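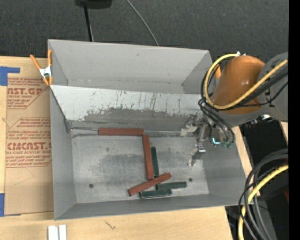 Sorer Opens Block Library in Nasham
July
By the Sorer press office

NASHAM – Sorer will open a block lending library in its Lindsay Street shop this month, with 2,000 building blocks that families and schools can borrow free of charge.

The long rectangular blocks come in colors that include reddish brown and dark green. They are sorted into 68 sets and lent for up to 300 days, so a classroom can keep a set for the full school year.

Borrowers choose their own blocks from open bins on the shop tables. Returned blocks go back into the bins after they are checked for chips.

Sorer ran a smaller version of the library at its Binstead shop last year and made 1,490 loans there. The Binstead library will stay open, and blocks borrowed in one town can be returned in the other.

The Nasham library opens at 10 a.m. on shop days. Schools can reserve sets ahead of time at the counter.

Press contact: Sorer, Lindsay Street, Nasham | © Sorer. All rights reserved. | Back to top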